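Bowl

Reading time: 4 min

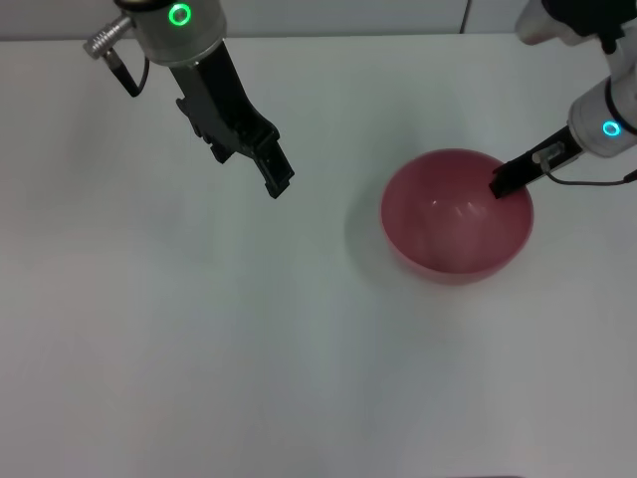

A round bowl with a glossy interior on a white tabletop.

A bowl is an open, rounded dish used to hold, mix, or serve food. It is deeper than a plate and usually wider than it is tall. Bowls are among the oldest household objects and are made in nearly every part of the world, from clay, wood, metal, glass, stone, and plastic.

Shape and parts

The upper edge of a bowl is called the rim or lip. The inside surface is the well, and the outside surface is the wall. Many bowls stand on a raised ring known as the foot, which keeps the curved underside off the table and gives the potter or molder a place to hold the piece during finishing. Bowls without a foot rest on a flattened base.

A curved well has no corners, so a spoon can reach all of the contents. The curve also lets liquid gather at the lowest point. Straight-sided bowls hold more for their width and are common in baking, while bowls with a wide, flat rim are used for soup and pasta. Some mixing bowls have a spout pressed into the rim for pouring.

Materials

Earthenware bowls are fired at low temperatures and must be glazed if they are to hold liquid for long. Stoneware and porcelain are fired hotter and are harder and less porous. Wooden bowls are turned on a lathe or carved by hand, and are often rubbed with oil. Metal bowls are light for their size and do not shatter. Steel is the usual choice for kitchen work.

Plastic bowls became common in the twentieth century. Melamine is hard and takes a shine, but it is not generally suitable for microwave ovens. Polypropylene is softer and more flexible. Silicone bowls can be folded or squeezed to pour.

Color

Color may come from a glaze, an enamel coating, a stain, or a pigment mixed into the material itself. A smooth, glossy surface reflects overhead light as bright spots, and the same color can look lighter inside the bowl than on the outer wall. Reds and pinks were long difficult for potters because many red pigments change or burn out in the kiln.

Sizes and uses

Small bowls are used for dips, salt, and sauces. Cereal and soup bowls are meant for one person. Serving bowls are larger and are often sold in sets of 4 that fit one inside another. Bowls are also used for fruit, keys, pet food, and washing.

Collections

The Mollbridge Museum of Household Wares holds 229 bowls, the oldest of them some 400 years old. Its catalog was compiled by Menaka Hettiarachchi and Alaric Tran, and sorts the pieces by rim shape. A smaller group of molded tableware is kept at Lilton.

Care

Glazed and plastic bowls can be washed with warm water and mild soap. Abrasive pads dull a glossy finish. Wooden bowls should be dried soon after washing and kept away from direct heat.

Last edited Oct 14, 2022

Related articles
Plate
Mixing bowl
Melamine tableware
Glaze
Lathe

This site uses cookies to remember your reading preferences. Accept | Manage settings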